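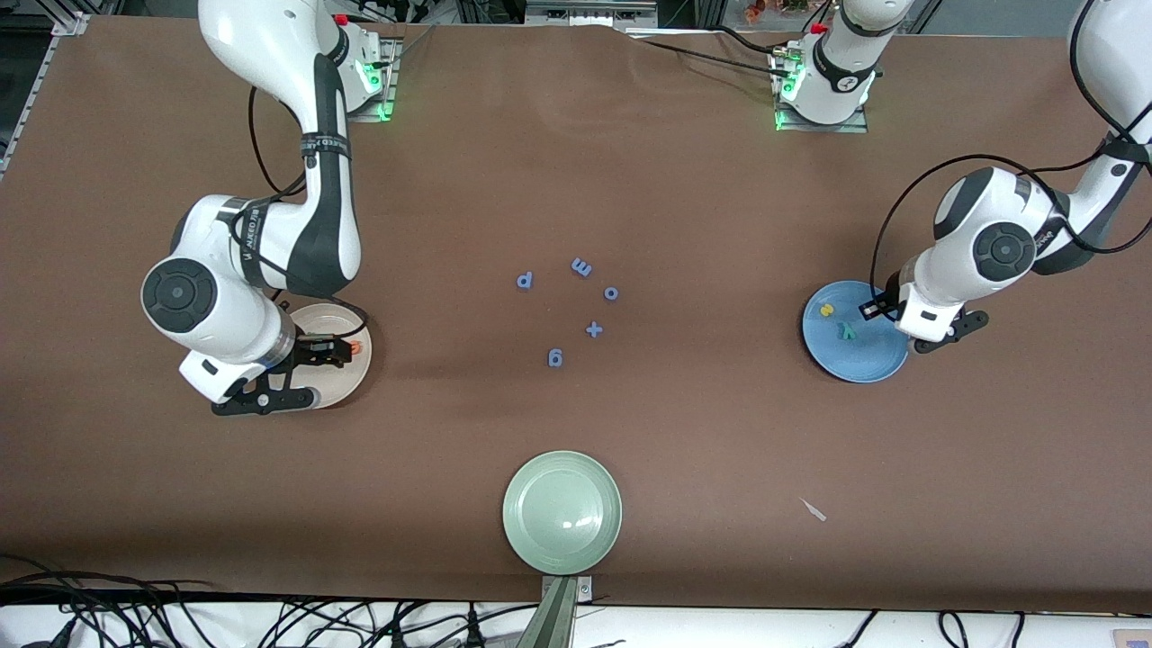 Plates, portions and the white space in between – speaker notes

Last updated: 9 Sep 2023

OPENING (4 minutes, no slides yet)

Say hello, wait for the people at the back. Ask who ate lunch in the hall today. Then ask who remembers the plate. Usually hardly any hands go up, and I love that moment, so don't rush it!

My subject is the plain white plate. I've spent years with tableware, first in the sample room at Cernum and now with my own small studio in Admont, and I still get a kick out of picking up a well-made plate and turning it over. Tell them it's fine to do that at home. It's a little less fine at a wedding.

PART ONE: THE RIM

Start with the word "rim" because half the room will say "edge" and the other half "lip." We use rim for the raised band between the outside edge and the well. The well is the flat part where the food goes. Write both words on the board and leave them up.

A wide rim makes a portion look framed and a bit formal. A narrow one lets the food spread out and feels more like supper. Coupe plates have no real rim at all, just a curve, and they are gorgeous for saucy things until you have to carry four of them across a crowded room.

Tell the Gerenano story here. We made 80 plates for a cafe there with a rim that was far too steep. They looked wonderful on the shelf. The spoons kept sliding off into people's laps. We took them all back and made the slope gentler, and the cafe is still using the second set – I had soup off one in the spring and was happier about it than any adult should be.

Pass the two Gerenano samples along the rows, steep one first. Keep talking while they go around.

PART TWO: WHITE ISN'T ONE COLOR

My favorite part. Lay out the test tiles from bluish to creamy and have people call out which they'd eat eggs from. They will disagree loudly. Let them.

Points to get in:
- Bluish whites can make pale food look tired. Fish suffers the most.
- Warm whites are kind to bread, potatoes and anything browned.
- Off-white hides light wear from knives better than bright white does.
- The table matters as much as the plate. Put the same plate on dark wood and then on a white cloth and you'd swear it was two plates.

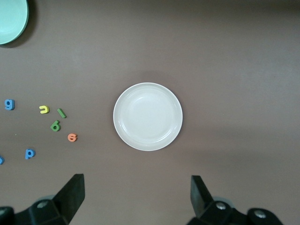

If there's time, do the cloth swap live. Dark cloth down, plate on, count to five, then pull it and put down the pale one. There's always a little murmur from the front rows. (Practice the pull. Go slow.)

PART THREE: SMALL PLATES

Honorato, our little side plate, started as a saucer without a cup. I kept using the trial pieces for toast, then olives, then my keys. We've made 2000 of them now, and people write to me with uses I never dreamed of – soap, seedlings, sewing pins.

Ask for theirs. Someone will have a great one, so write it down this time.

QUESTIONS

Stop at minute 75 whatever happens. Likely ones: stacking, dishwashers, chips in the glaze. For chips, say a rough one on the eating side means the plate retires to the garden. Collect the samples before people stand up.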